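Okay, people kept asking in my replies, so I'm doing a thread on the Horgan, the two-arm tabletop kit from Luvari. I've had the loaner since January and it goes back to Moltham this week, so you're getting everything now while I still remember it. March 22, 2021, for anyone reading this after the next software update changes it all.

2/ What you get: two arms, grippers, a wrist camera for each arm, clamps, cables, and a login for Grurkik, the software that runs the whole thing. List price is $3000. I didn't pay it (loaner, remember) and Luvari doesn't see this thread before you do.

3/ Setup was way easier than I feared! The clamps are great. The cables are too short, and I ended up moving my power strip twice. Budget an evening and have snacks.

4/ I skipped the foam blocks they suggest for practice and went straight to small packaged stuff. Wrappers are mean. They're shiny, they squish, they slide, and that's exactly what I'd want one of these to handle around the house. 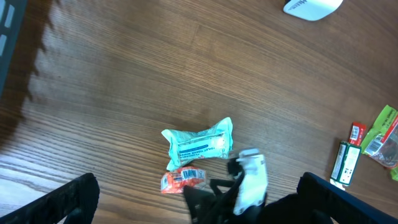
5/ So, the grippers. The fingers have a texture on them and I like it a lot, it helps with slick plastic. You set the squeeze in Grurkik on a slider that goes up to 15, and I lived at 5 for nearly everything. Go higher and soft packages get sad looking fast.

6/ Glare is my biggest complaint. My table has a nice finish on it and the light bounces right into the wrist cameras. Daithí Hegarty replied to me last month saying to throw a matte cloth over it, and yeah, that helps, but I like my table and I'm stubborn.

7/ Grurkik itself: good bones, ugly menus. Saving a routine takes way too many clicks, and the undo button is right next to delete (why!!). On the plus side you can drive both arms at once, and after a couple of weekends it starts to feel pretty natural.

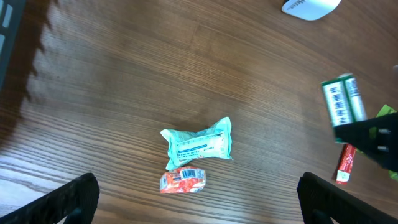
8/ Having the second arm is what sold me. With one arm you spend forever nudging things into a spot you can reach. With two you just come in from the other side. If they ever sell a one-arm version for cheaper I'd still tell you to save up.

9/ Noise: fine. I could have a podcast on. The dog left the room the first day and now sleeps through it.

10/ Support: I wrote in twice. First answer came in 54 minutes, from a person, with a fix that worked. Second one took days and was a link to the manual page I'd already told them I'd read. So, mixed.

11/ Would I buy it? For a classroom or a club, yes, easily. For just me at home, I'd wait for a sale and longer cables. If you already own one, tell me what you're using for lighting, I'm still messing with mine.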